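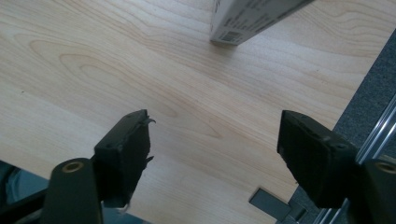 What the downtime screen leaves out
Speaker notes, Jeptoo Urio, Gachanja packing users' day

Start without the slides. Ask who has a big screen over the line showing minutes lost. Then ask who has changed anything on the line this month after looking at it. Wait for the hands to go down.

Say what I do: planning at the Gachanja site, so I use these numbers and don't sell them. We bought Plurneo two years ago. I signed for it, so some of the moaning is aimed at me.

Slide 2. The sales claim was that once every stop had a reason code, the causes would be plain. We set up 21 codes. By June the top cause of lost time was "Other". Second was "Waiting". Let them laugh, then move on quickly.

Why did it happen? An operator has a jam, clears it, and then a box pops up wanting an answer before the line will restart. They press whatever sits nearest the thumb. I would too. On our screen that was "Other", top left. When we moved it to the bottom, "Label fault" became our biggest problem overnight — guess what was top left by then.
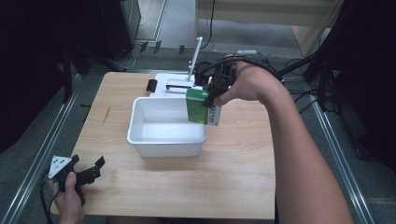
Small green carton at the edge of the bin.

Slide 5. Short stops. Plurneo came set to ignore anything under two minutes. I didn't know that for most of the first year. Nor did the person who trained us. If a cartoner trips for 40 seconds all through a shift, the screen says it ran well. The fitters could have told you otherwise, and did.

Don't get drawn into which package is best. Somebody will ask about Zendorero. I have seen the demo, and the data in it was very tidy. Ask them for a month from a real line, with the blanks left in.

Slide 6. What we do now. Five codes. No box on restart; the shift lead fills in the long stops at the end, talking to whoever was there. For the short ones we only keep the count. On the Aton line we had around 1,000 short stops in the month we first looked, and the old report had shown none of them.

I am not claiming output went up. It may have, but we also changed the glue and the shift pattern, and I can't pull those apart. Be wary of any supplier who says they can.
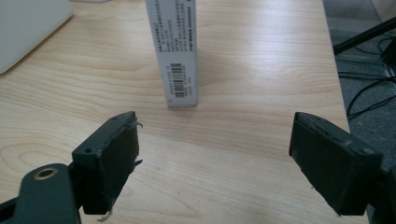

Reading time: 2 minutes

Questions I expect

"Can't the machine pick the code by itself?" Sometimes. It knows which guard opened. It doesn't know the cartons were damp.

"Our board wants 100 per cent of stops coded." Ours did too. They got it, and it was mostly "Other".

If time is short, drop slide 5 and keep the questions. Leave the code list up while people get coffee.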